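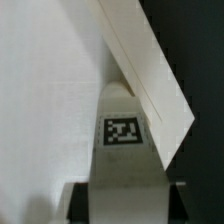
Black and white squares, a bit soft.

Search this site Go

January means tomatoes at my place, and I've gone a bit mad – 20 jars of relish already! 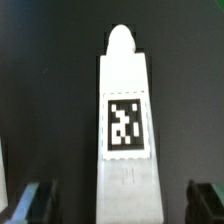

White against the dark.

Rimantas Hunt reckons I should add more vinegar. I reckon his tastes like paint stripper (sorry, mate). 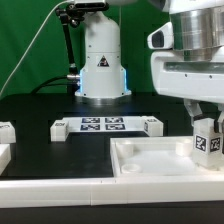

The neighbours get 2 jars each, and Mum's bagsed the chunky batch. 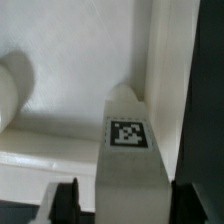
Chutney's next, once the plums colour up.

We use cookies. Accept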